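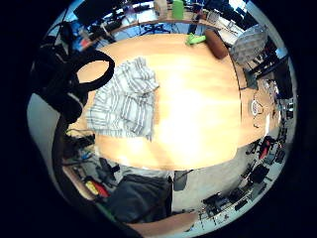
Wrist view of a work table with a folded striped cloth, taken through the fisheye lens of a hand-held gripper.

The Fulov comparison is a series of trials of hand-held grippers and their cameras, carried out at the Tekolstead workshop under Savita Thakur. It began in July and compares 2 grippers, the Sachdeva and the Dimico, in the handling of soft household items.

Method

Each gripper is carried by a person, who picks up a cloth, folds it and puts it down again. The same task is later repeated by a robot arm using the recorded motion. One trial consists of 10 folds. In total 865 folds were recorded, of which those with a lost camera position were kept in a separate list.

Cameras

Both grippers were tried with a fisheye lens and with a common lens of 90 degrees. The fisheye lens shows the table together with much of the room, and this helps the software to find the position of the hand. Its weak point is glare – light from the ceiling on a smooth table top can hide the grain of the wood. Straight edges also appear as curves and must be corrected before measuring.

Results

The Dimico closed more evenly on thick folds. The Sachdeva was lighter and was preferred for long sessions, but its fingers slipped more often on fringed cloth. Thakur recommended the fisheye lens for both. A comparison of controllers for the arm is still in preparation.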